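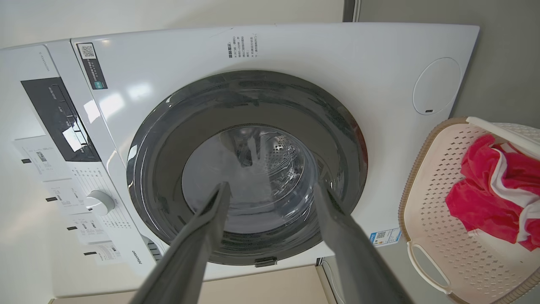
Uyên Đinh writes that the gasket wiped clean in a minute, she'd expected worse from a refurb.

Hisense front loader, refurbished
White, steel drum, dark rubber gasket. Checked in October – new drain hose, new feet. Width 600 mm, spin up to 500 on delicates. Power cord and manual incldued.

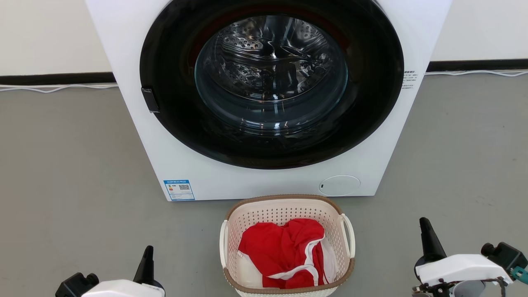

Does the basket come with it? No, sold seperately – Rokudero, white with a tan rim, $4. Fits right under the door for unloading.

Filter: round cover, front panel, low on the right. Clean it every month or so. Towel down first.

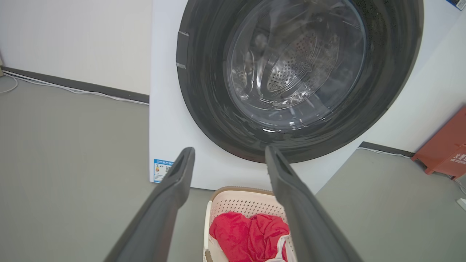 Reds on their own the first few washes, one buyer says, or the white stuff goes pink. Agreed. Cold water too.

Price 400, delivery extra. Pickup at Bolitz, rear door, bring a second person.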